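Category: Careers / Kitchen and Food Testing / Casual and part-time

Test Kitchen Assistant (rice and grains)
Movmont Kitchen Laboratory

Movmont prepares and verifies cooking instructions for packaged grains, and for the appliances used to cook them. The laboratory is seeking a part-time assistant to carry out measuring, rinsing, soaking and cooking work under written procedures. The position is 26 hours per week, on a fixed roster, for an initial term ending in February. Extension depends on the testing load at that point.

The position reports to the laboratory supervisor. No cooking qualification is required. Accuracy at the bench and legible record keeping are required.

Scope of work

Most of the current program concerns short-grain white rice in small household portions. Pack instructions tend to be written for a full pot, and the colour, texture and moisture of the cooked grain can change noticeably when a household cooks for one person. The assistant will prepare small portions repeatedly, to the same method, and record each one before it moves to the rinsing station.

Measuring is done by level cup and checked by mass. Portions are tipped into a stainless steel mixing bowl considerably larger than the rice needs, so that water can be added and swirled without loss over the rim. Grains that scatter across the bottom of the bowl are part of the portion and are weighed with it.
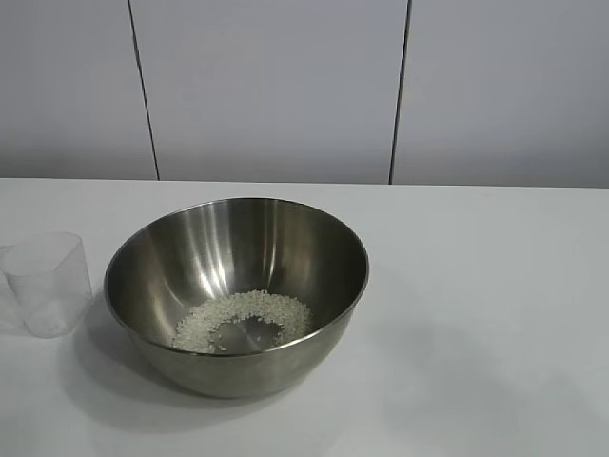 Duties

- Measure dry rice by cup, level the cup with a straight edge, and confirm the mass on the bench scale. Record both values.
- Rinse by hand according to the procedure sheet. The number of changes of water is set by the sheet and is not adjusted by eye.
- Drain, soak and transfer to the cooking vessel. Note any grain lost to the sink strainer.
- Run stovetop and rice cooker trials for the Durkard and Strömberg product files.
- Fluff, rest and portion cooked rice for the tasting panel. Panel servings go out in sets of 6.
- Wash and dry bowls, cups and strainers between trials. A damp measuring cup holds grains on its wall and must not be reused until dry.
- Keep dry stores labelled, sealed and rotated.

Requirements

- Current food handler certificate, or willingness to obtain one within four weeks of starting.
- Ability to stand at a bench for up to two hours at a time.
- Comfort with metric units and basic spreadsheet entry.
- Good written English. Bench notes are read by people who were not present for the trial.

Experience in a commercial kitchen, bakery or school laboratory is an asset. Familiarity with the Vorkumov sensory scoring sheet would be helpful, but training is provided - new assistants score alongside a senior taster before their own sheets are counted.

How to apply

Send a resumé and a cover letter of one page to the Movmont hiring desk. Applications close October 3, 2023. Shortlisted applicants will be asked to complete a paid bench exercise, consisting of one rinsing procedure and a written record of it.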